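Chapter 13

Cooking with Steam

What this chapter covers

The transfer of heat from steam to food; the parts of a steamer and how they affect the result; the steaming of yeast doughs; water level, loading and timing; faults in steamed goods. Readers should already have worked through Chapter 3 (Heat and Its Movement). The baking of yeast doughs is dealt with in the next chapter and is mentioned only for comparison.

13.1 Steam as a carrier of heat

Water at sea level boils at 100 °C. To turn one kilogram of water at that temperature into steam takes a little over 2,000 kJ, and the same amount of heat is given up when the steam turns back into water. This is called latent heat. When steam meets a piece of food that is cooler than itself, it condenses on the surface and releases its latent heat there. Dry air in an oven has no such store to give up, so an oven must be set much hotter to pass heat to the surface at a similar rate.

As the surface warms, condensation slows. Once the surface is close to 100 °C, the rate of cooking depends mainly on how quickly heat can travel inwards. Thick items therefore need more time out of proportion to their weight.

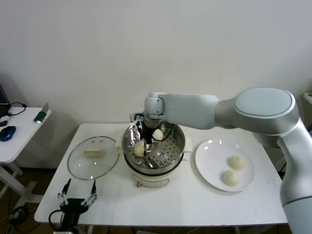

Photo: Dremico Picture Library

The surface of steamed food cannot rise much above the boiling point of water at ordinary pressure. Browning of the kind seen on a loaf crust needs a hotter and drier surface. A steamed dough stays pale, keeps a soft skin, and loses little of its moisture.

13.2 The steamer and its parts

A steamer needs a source of heat, a vessel for water, a support that holds the food clear of the water, and a lid. In a stove-top set these are separate pieces. In an electric pot the heater is built into the base. 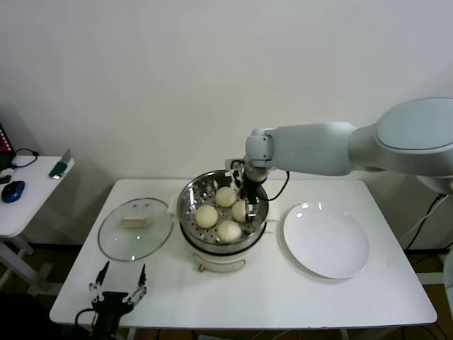
The support has two tasks, which pull against each other. It must let steam through freely, and it must hold soft food without marking it or letting it sag. A slatted bamboo base gives a large open area but can leave ridges in tender dough. A metal sheet with rows of small round holes, as under the four buns shown, gives a flatter bed. Metal also conducts well, and water condenses on it readily while it is cold. For this reason many recipes call for a square of paper beneath each piece, or a light coat of oil on the metal.

The lid holds the steam around the food and keeps out cold air. Flat or shallow lids collect drops on the underside, and these may fall on the goods. A cloth wrapped under the lid takes up the drops, provided that its corners are kept well away from the heat.

13.3 Yeast doughs in steam

Dough enters the steamer full of small bubbles of carbon dioxide. In the first minutes the gas expands, water inside the dough begins to evaporate into the bubbles, and the yeast works faster until it is killed by the heat. The starch then swells and the gluten sets. Both changes must be well advanced before the lid is raised.

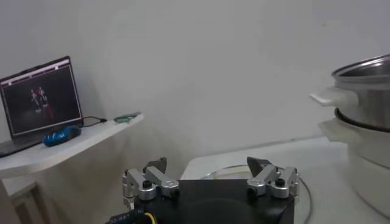 If the lid is raised too soon, the gas in the bubbles cools and shrinks while the walls are still weak, and the piece wrinkles or collapses. The same fault appears in dough that has been proved too long, where the bubble walls are already stretched thin. The two causes can be told apart by repeating the batch with a shorter proof and leaving all else unchanged.

The Lekcombe tables at the end of this chapter give steaming times by weight of piece. They assume a full boil before loading and a gap between pieces of at least half their own width.

13.4 Setting up

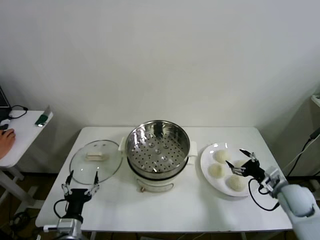

Fig. 13.4 Electric steamer with perforated basket; glass lid at left.

Fill the vessel to the marked level, or to a point well below the support if there is no mark. Water that boils up through the holes will soak the base of the dough. Bring to a full boil with the lid on before loading.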